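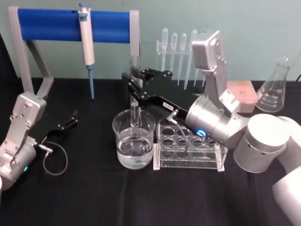

# Bench Two Grip Fault: Picture Page and Notes

Sestwood Laboratory Automation, Liquid Handling Group
Prepared by Kristine Tolentino. Reviewed by Kalliopi Zupan.

This page accompanies the written report on the grip fault at Bench Two. It is intended for staff who operate the two-arm benches at Sestwood and for colleagues at Hunico, who share the same task library. The picture at the head of the page shows the transfer task on which the fault was reported. Readers who need the complete log, including the force traces, should request it from the Liquid Handling Group.

## Summary of the fault

On a Saturday in December, during an unattended series, the right arm at Bench Two lost its hold on a glass tube while lifting it out of a beaker. The tube struck the rim of the beaker and broke. Glass fell into the water and onto the table covering. No one was in the enclosure and no one was injured.

The control software, Jandus, did not register the loss. It continued to report a held object and carried out 20 further cycles with nothing in the gripper. The series was stopped by the operator on duty when she returned to the bench at 4:10 in the afternoon.

The broken glass is the lesser concern. The software's failure to stop is classed as a safety matter, and the bench was withdrawn from unattended use the same day.

## The task at the bench

**Right arm, tube and beaker.** The gripper holds the glass tube near its top, with the lower end in the water. The fault arose in the step that follows, when the arm draws the tube upward. The task calls for a hold close to the top so that the fingers stay clear of the beaker rim. It also leaves a long length of tube below the fingers, and a small tilt at the grip becomes a much larger movement at the lower end.

**Left arm, fingers open.** The left arm takes no part in the lift. Under the current task file it waits over the cloth until the right arm reports that the tube has been placed. During the fault it received no such report in the first empty cycle, waited for the permitted period, and then resumed. The waiting period has since been changed to a full stop.

**Test tube rack.** The clear rack stands beside the beaker, and the right gripper reaches over it to get to the tube. The reviewers considered whether contact with the rack could have loosened the hold. The position record shows no deviation at that point in the path, and contact has been ruled out. The rack's location will be moved all the same, as a dropped tube could land on it.

**Gripper cable.** A thin gray cable runs from the right gripper back toward the forearm, in front of the rack. The cable and its connector were tested for intermittent contact, a known cause of false "held" signals on older benches. No break in the signal was found over 700 movements. The cable route has been left as it was.

**Pipette stand.** The micropipette hangs from the blue bar of the stand, behind the working area. It is not used in the transfer task. Its position was noted in the review because the revised retreat path for the left arm passes closer to the stand than the old one. Operators should confirm clearance at low speed before the first run.

**Rear of the table.** The transfer pipettes, the pink tip box and the Erlenmeyer flask belong to the next procedure in the series. The group's practice has been to lay out both procedures together to save time between runs. That practice is suspended at Bench Two. Items for a later procedure are to be kept off the table until the transfer task is complete.

## Findings

The unit had completed 1,385 transfer cycles since its last finger pad inspection. The inspection interval in the maintenance plan is 700 cycles. A reminder was issued by the scheduling system but was addressed to a shared mailbox that is no longer read.

The pads were worn smooth on the inner faces. In repeat tests with the worn pads, the grip held a dry tube without difficulty. With a wet tube, it slipped in almost 76 percent of lifts. With new pads fitted, no slip was recorded.

Jandus decides whether an object is held by comparing finger spacing with an expected value. The tolerance for this task had been widened during setup to allow for tubes of more than one diameter. At the wider setting, fully closed fingers still fell within the accepted range. The software therefore treated an empty gripper as a successful grasp.

The operator acted correctly throughout. She used the stop control before opening the enclosure and did not attempt to recover the glass until the arms had been locked out.

## Actions taken

- Finger pads on both arms were replaced. The maintenance reminder now goes to the named bench lead and blocks new runs until it is acknowledged.
- The grasp tolerance was restored to its original value. Tubes of a second diameter require a separate task file.
- A force check was added after every lift. A reading below the set limit stops both arms.
- Văduva, the site's safety adviser for enclosed equipment, has been asked to review the stop logic on the remaining benches.

## Instructions to operators

Bench Two may be used for attended work only. An operator must remain within reach of the stop control for the whole series, including the waiting periods.

If a tube is dropped, stop the bench and lock out both arms before opening the enclosure. Do not reach into the beaker. Pour the water through the mesh strainer kept at the sink, and place all glass in the sharps container. Check the table covering by flashlight, as clear fragments are hard to see in the weave, and replace the covering if any are found.

Record every slip, including those in which the tube does not break. The earlier log for Bench Two contains two entries reading "regripped, fine," neither of which was passed on to the group.

Questions about the mechanical findings should be sent to Kristine Tolentino. Questions about the task files and the return to unattended use should be sent to Kalliopi Zupan, who will post the result of the stop logic review on this page.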